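Reading a borehole log when you only have half of it

12/07/2019

I said in the last post that I would go through the temperature logs from the Skirnunent hole once I had them in a usable form. They are now in a usable form, more or less, and this is the first part.
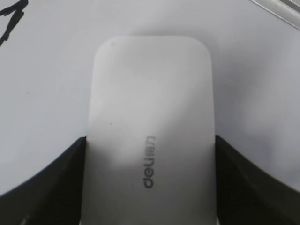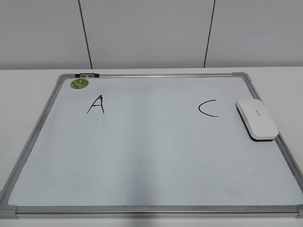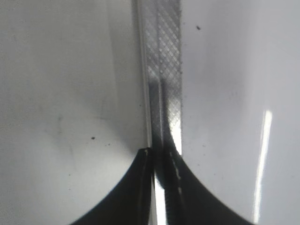

The hole is a slim exploration well drilled to 2,897 metres. It was put down to find out whether the rock under the Wevel side of the valley is hot enough, and cracked enough, to be worth a full-size production well. Those are two separate questions and the log only answers the first of them properly. A temperature log is a string of readings taken as a tool is lowered down the hole on a cable. Plot temperature across the page and depth down it, and the shape of the line tells you how heat is moving. A straight slope means the heat is being conducted through solid rock. A near-vertical section means water is moving and evening the temperature out. A sharp kink usually means water is entering or leaving the hole at that depth.

The trouble with Skirnunent is that there are two runs and neither is complete. The first was made 9 hours after circulation stopped. Drilling fluid cools the rock near the hole, so a run made that early reads low nearly everywhere, and lowest where the most fluid was lost. The second was made after 6 days of standing, which is much better, but the tool stopped at a ledge and would not go past it. So for the upper part of the hole I have an early and a late reading at each depth, and for the lower part I have only the early one.

Vichien Phetsri sent me both runs as text files, with the depths measured from different points. The early run counts from the rig floor and the late run counts from the flange on the wellhead. Nothing in either header says so. I found it by lining up the casing shoe, where both curves have a small step, and seeing that the steps did not match. Once the late run is shifted to suit, the two agree on every feature I would expect them to share. If you are working from the copies that went round in October, check this before doing anything else with them.

The usual way to get from early readings to a true rock temperature is a Horner plot. You need at least two readings at the same depth, at different times since circulation stopped, and you need to know how long the fluid was circulating before that. You plot the readings against the log of a time ratio, draw a line, and read off where it would end up after an infinite wait. With two points the line always fits, so the fit says nothing about how good the answer is. Three points would be a modest improvement. Yolanda Pruitt suggested treating the upper section as a calibration: work out how far the early run falls short of the recovered temperature where both exist, then apply that shortfall further down. I have done this and I am not very happy with it. The lower section was drilled later and had less time to cool, so the correction ought to shrink with depth, and by how much depends on pumping rates I do not have.

Wirnell, who did the drilling, keep a daily sheet with the pump strokes on it. Taner Şimşekoğlu has asked them for the sheets covering the last section. With those I could model the cooling directly and drop the calibration trick.

What I am fairly confident about:

The gradient in the upper section is conductive and steady. No sign of cold water coming down from the gravels, which was the main worry.

There are 2 kinks in the early run below the ledge. The shallower one sits where the mud log records fluid losses, so I take it as a real fracture. The deeper one has no losses against it and could be the tool pausing on the way down. The cable speed column is blank for that stretch.

The bottom-hole reading is a minimum. It should not be quoted as the reservoir temperature, and I have seen it quoted that way in one set of slides already.

Otis Nguyen-Tran asked in the comments whether a fibre cable would have avoided all this. It would have helped – a fibre left in the hole gives you the whole profile as often as you like – but it still has to get past the ledge, and the budget for this well was fixed before anyone knew there was one. Lecomte have quoted for a clean-out run followed by a third log. If that goes ahead I will redo the plots from scratch.

Part two will cover the pressure data, including why the water level in the hole sits lower than the spring at the bottom of the track.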